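5 Teaching the plug task at a hand-guided station

This section is for bench staff at Bárány sites who are moving from doing the plug task by hand to teaching it on the Trulleneo station. Read section 4 (Station power and emergency stop) first.

5.1 What changes in your shift

Until July the plug task was ordinary bench work. From now on a trained person shows the movement with a pair of hand-held grippers, and the recordings go to Silline, where the automatic cell is set up. You are still the one who decides how the job should be done. Your hourly output is not measured while you are teaching, and the old piece count does not apply.

Teaching counts as skilled work under pay note 114. Staff who would sooner stay on hand assembly should tell their shift lead before training starts.

5.2 Preparing the table

1. Lay the white board on the table and wipe it down.
2. Put the power strip on the right-hand side of the board, at an angle to the edges.
3. Put the plug on the board next to the strip. Keep the cord clear of the sockets.
4. Take one gripper in each hand and check that both open fully.
5. Lead each gripper cable down over the edge of the board. It must not lie across the parts.

CAUTION: The power strip used for teaching must never be connected to the mains. Check this every time you sit down, even if you were the last to use the station.

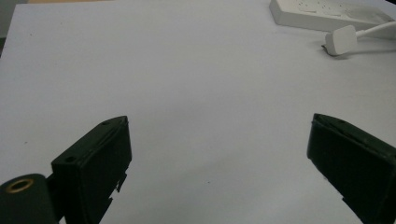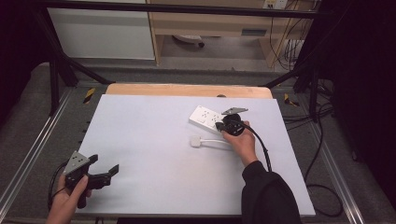 Photos: Biment Technical Publications. First picture: open gripper fingers over the board. Second picture: both grippers in hand at the station.

5.3 Recording

6. Hold the grippers still and open until the tone sounds.
7. Carry out the task at your normal pace. Do not slow down for the recording – the cell copies your timing as well.
8. Open both grippers and wait for the second tone.
9. Move the parts to a new position and start again from step 6.

A full set is 108 recordings. Most people need two shifts for this. Stop for a break after every 13, and put the grippers down when you do.

Note: If you drop the plug, carry on and pick it up as you would at the bench. Keep the recording and mark it R on the log sheet. Discard it only if the plug leaves the board.

5.4 After the cell takes over

The cell runs the repeated insertions. Bench staff load parts, deal with rejects and teach new variants. When the cell stops with code 217, it has met a position it was not taught. Clear the parts by hand, write the position on the log sheet and restart from the panel. Do not reach in while the amber lamp is lit.

Grippers are heavier than they seem after an hour. Report sore wrists on the same day and swap to loading work until the shift lead has spoken to you.

Continue with section 6, Log sheets and storage.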